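Ticket 4315: Marer kitchen faucet, low flow on hot side
Opened by: Styliani Fragkou
Status: solved

19 Nov 2021, first entry
Hot water at the kitchen sink has dropped to a dribble. Cold is great. The bathroom hot tap is great too, so the Drotar heater is off the hook (hooray, that thing cost a fortune). The faucet is a Marer single-lever with a pull-out spray, 11 years old. I took off the aerator and soaked it in vinegar for 15 minutes. Lots of white grit came out, but no change on hot.

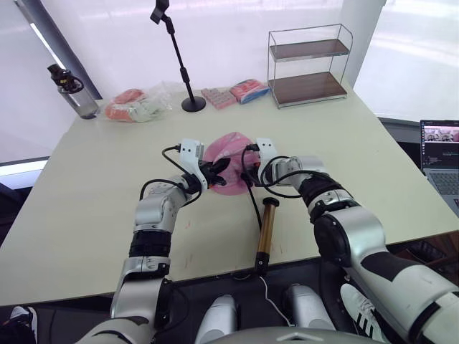

Second entry
Thanks for the quick replies! Myklebust asked whether the shutoff under the sink opens all the way. It does, five full turns, same as the cold one. I closed it, took the hot supply hose off the faucet end, aimed it into a bucket and opened up again. Wow, what a blast! So the valve and hose are fine and the trouble is inside the faucet. 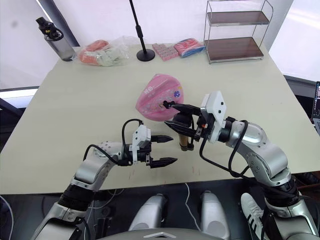 Tabletop, with the left gripper open.

Third entry
Darkus said to pull the cartridge, and I'm so glad I listened. Cap off, set screw out, retaining nut off (it was tight, I needed the long wrench), and the cartridge lifted straight up. The hot inlet screen was packed with scale! I could hardly see any mesh.

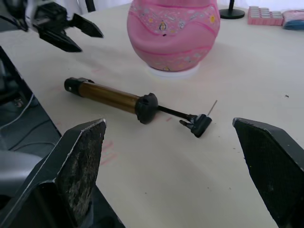 I picked out the big bits with a toothpick, gave the whole cartridge an overnight vinegar bath and rinsed it well. A little silicone grease on the O-rings, back in, nut snug but not cranked down. Hot now fills my quart jug in 11 seconds. Before, it took 43!

Still open: the lever feels a bit stiff going left. I'll order a new cartridge in December and post the part number once it fits.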